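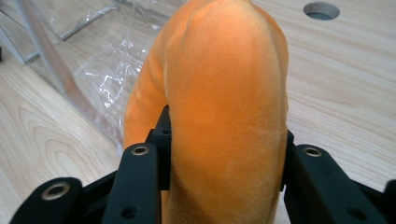 Hadstead Community Help: Donations and Lending

Accepting plush toys for a lending library: cleaning and record requirements

Posted by Hema Gounder, 4/15/18

Our neighborhood association operates a small toy lending library out of the Prangate Center. We have 50 member families and have so far lent only puzzles, board games and building sets. At the January meeting the members voted to begin accepting soft toys as well. I have been asked to draft a written policy before the first donations are received.

I would be grateful for guidance on the following points. First, what cleaning standard do other lending libraries apply to plush items between loans? Second, is it customary to refuse items that no longer carry a sewn-in care label? Third, should soft toys be stored apart from the hard toys? Our present shelving is shared, and space is limited. The association has set aside $1,595 for the year, and this must also cover replacement parts for the games.

Chrysanthi Kyriakidis replied:

The Tovier Toy Exchange has lent plush items for several years, and our written procedure may be of use to you. Every soft toy is machine washed on return, inside a zippered mesh bag, using an unscented detergent. Items with a battery box or a sound unit are not accepted, as they cannot be washed in this manner. Toys are dried fully before shelving. Thick pieces with dense filling take much longer than their size suggests, and we allow a minimum of 2 days on an open rack. A staff member then presses the filling at its thickest point to check for dampness.

With regard to labels, we do refuse items without them. The policy has caused some disappointment among donors, and we recommend printing it on the donation form so that the matter is settled before the item is brought in.

Seams should be examined at intake and again at every return. Pull gently on each side of the seam and look for gaps or loose thread. Eyes, buttons and other small attachments should be tested in the same way. Any item that fails is withdrawn the same day and entered in the register as withdrawn, with the date and the initials of the person who examined it.

We do the inspection on a plain table that is wiped down beforehand, and small parts go into lidded containers.

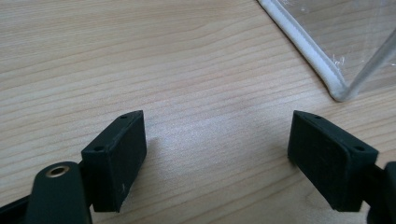

Light wooden tabletop, with a clear plastic container at the upper right.

On storage, we keep soft toys in clear bins with one item number on the bin and the same number on a cloth tag stitched to the toy. Our catalog holds 3,000 entries in total, hard and soft together, and the shared numbering has not caused difficulty. Please do not use adhesive labels on plush fabric. They leave a residue that attracts lint.

hemmin_parent replied:

We just wash everything on warm and hang it outside. Never had a complaint. I would not bother with separate shelves for a group your size, but do put a limit on how many stuffed animals you take or you will be buried in them by spring.

Hema Gounder replied:

Thank you both. The draft policy will require a care label and will set a limit on the number of plush donations per family. May I ask whether Tovier charges a late fee on soft toys, or only on complete game sets?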